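Lodasik: Operators wanted for handling guideline trials (two-arm cells)

Posted 14/01/2021
Contract, part time, on site
Reports to: Glykeria Mavromatis, Practice Standards

Lodasik writes and tests working rules for small robot cells. We are hiring operators to run our draft guideline on sorting soft and tangled parts, and to tell us where the wording fails.

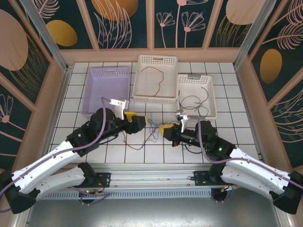
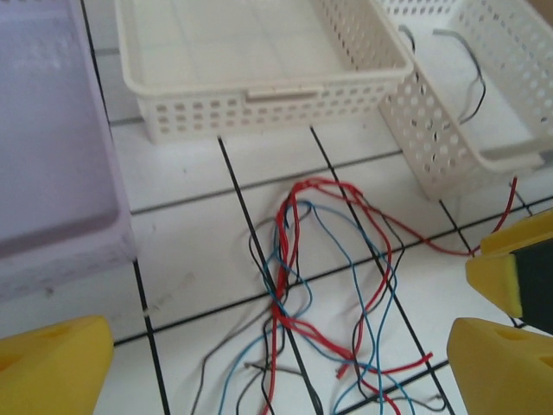
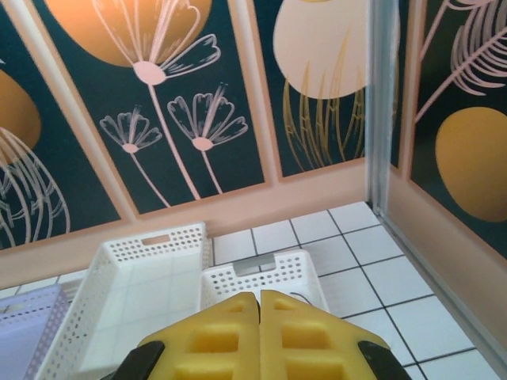 The draft is called the Zovener guideline. It covers how a cell is laid out before a run, how an operator takes over and hands back control, and what gets written down when a run is stopped. Most existing rules we work from assume rigid parts in known positions. Wires do not behave that way. A red wire from the tangle can run out across the tiles and back under a gripper, and the operator has to decide if that counts as a clear workspace under section 4. At present two people reading section 4 can give two different answers. We want to fix that before the text goes to Fellix for outside review.

What you will do

Run sorting tasks from the guideline, start to finish, following the text as written even where you think it is wrong.
Check the layout before each run: baskets in place, cable sleeves free along both arms, nothing lying across the front rail.
Stop the run whenever a stop condition in section 6 is met. Stops are never counted against you.
Fill in the run sheet before you reset the cell. Do not fill it in from memory at the end of the shift.
Mark any sentence in the draft that you had to read twice.

Each operator completes 126 runs over the contract. 100 of these use the current draft and 20 use the revised one. The remaining six are done with a second operator, and the two of you fill in separate sheets without talking until both are turned in.

What we need from you

Experience running or supervising any kind of robot arm. Factory, lab and teaching work all count.
Clear written English. Your notes go straight to the people editing the text.
Good close vision, with glasses if you wear them. You will be telling thin black wires from thin gray ones.
Willingness to work under a fixed procedure.

You do not need to program. Knowledge of machine safety standards is useful and will be discussed at interview, but we will train someone who has none.

Rules that apply to all operators

No one reaches into the enclosure while either arm is powered. No changes to speed or force settings, including small ones. No phones at the station. If you are tired, say so and the slot will be moved. Operators who skip the layout check will be taken off the trial after one warning.

Place and hours

All runs take place at our Karagiannis site. Shifts are four hours with a paid break. Training is paid at the same rate. The trial ends in October and there may be further work on the next section, which deals with shared tools.

How to apply

Send a resume and a short note, no more than 200 words, describing a time you stopped a machine and what you recorded afterward. Address it to Glykeria Mavromatis, Practice Standards, Lodasik. Applications without the note will not be read. Interviews include a short supervised session at the cell, so please wear closed shoes and tie back long hair.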